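4.2 What home-based pieceworkers are said to earn

Most of the published figures on home-based garment work in Barkach come from contractors, and they should be read with that in mind. A contractor who reports a piece rate is reporting what he agreed to pay. Late payment, rejected pieces, thread bought by the worker and trips to collect the cut cloth do not appear in his number. Wendt's survey of the Radov road workshops repeats these rates without adjustment and then compares them with the local minimum wage, as if a worker finished the same count of shirts every day of the month. We doubt that anyone does.

Our own interviews point to a lower figure, though we are cautious about them too. We spoke with 35 women who trim, bead or hem at home, most of them in the evening after other work. Asked what they earned in a week, they gave answers that varied a great deal with how the question was put. When Halliday asked for a usual week, she heard about good weeks. When MacRitchie went back and asked about the week that had just ended on Sunday, the sums dropped, in several cases by half. It is hard to say which answer is closer to the truth. It is fairly easy to say that a study using only the first question will flatter the trade.

Hours are worse. The work is done between cooking, washing and looking after children, and few of the women had any reason to keep count. Veloso's time diaries were meant to fix this. They ask the worker to mark each half hour from waking to sleep, and they produce tidy tables, but the diaries we examined had plainly been filled in at the end of the day, with long unbroken blocks of sewing where the women themselves described constant stops and starts. We use the household record as background to the interviews and draw no estimate of hours from it.
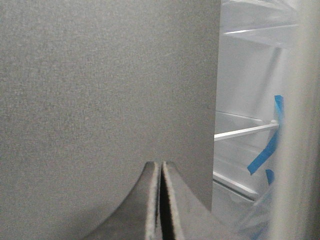 Figure 4. Refrigerator interior.

A second difficulty is the unit of payment. Contractors quote a rate per 100 pieces, and the published tables treat this as a standard lot. In practice a bundle is whatever the contractor sends. Women working for the Prulteck subcontractor said that bundles were often short when they arrived and were counted as full when they were returned, so that missing pieces were charged to them as losses. The subcontractor denied this. We had no means of checking either account, and we are wary of papers that claim to settle such disputes on the strength of a few visits.

Nisbet has argued that the growth of homework in the district shows that women prefer it to factory employment. The evidence he offers is that vacancies at the Menzies plant went unfilled through May. He does not report what the plant was paying, how far it lay from the bus line, or whether it would take a woman who had to leave at three in the afternoon. Choice may well play a part. But a vacancy nobody could reach tells us very little about what people want, and the same data would fit a story in which homework is simply the only work on offer.

For these reasons the estimates in the next section are given as ranges, and wide ones. We keep contractor rates and worker reports in separate columns and do not average them.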